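Adding a Photo Gallery Page to Your Site

The Gallery page in Nindard is sold as a one-click feature. I count that claim as marketing. It takes a few steps, and if you skip the boring ones you will be back fixing them later.

Start by logging in and opening Pages. Choose Add Page, then pick Gallery from the list of page types. Give it a short name, because the name becomes the menu label and long ones wrap badly on phones. The preview will tell you it looks fine. Check it on a real phone anyway.

Next, upload your pictures. The limit is 60 per gallery, and I would stay well under it. The uploader says it "optimizes" whatever you give it, but all I have ever seen it do is shrink the width and leave the file heavy. Resize before you upload and keep each file under 500 KB.

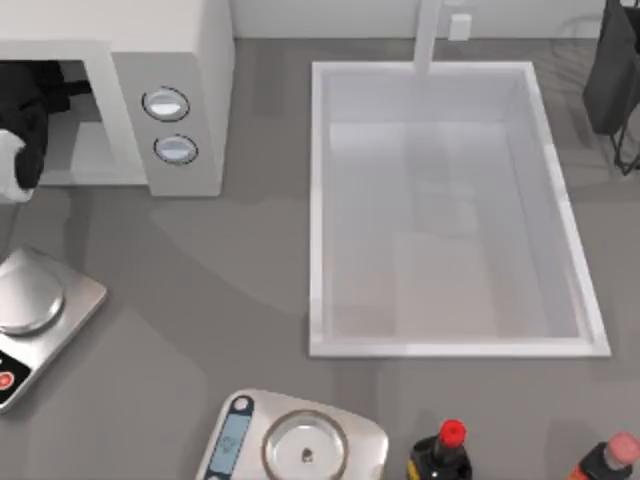 Captions and alt text are separate fields, and Nindard fills in the second by copying the first. Don't let it. A caption can say "Kitchen, second try" and visitors will cope, but a screen reader needs the plain facts. For a picture with a white microwave on a gray countertop, type "white microwave on gray countertop" and stop there. The Suggest button next to the field is supposed to save you the typing. I have yet to keep one of its suggestions.

Now pick a layout. There are 2 worth using:

Iller – an even grid that crops everything square
Horkis – full-width rows, no cropping

Iller is the default and it will cut the sides off wide pictures without asking. Switch to Horkis if your pictures have anything important near the edges. Changing the layout later resets your picture order, a fact the help page leaves out, so choose before you start dragging things around.
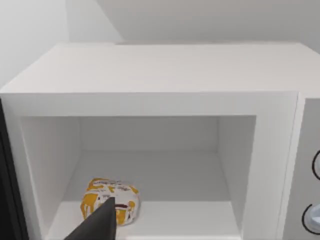 Can I use the same picture in more than one gallery?
Pick it from the Library tab instead of uploading it again. Captions are stored per gallery, so you will have to retype those.

Last, click Publish. Save only keeps a draft, whatever the green check mark suggests. Open the page in a private window to make sure it is live. If the old version still shows, clear the cache under Settings, Tijani Cache, and reload.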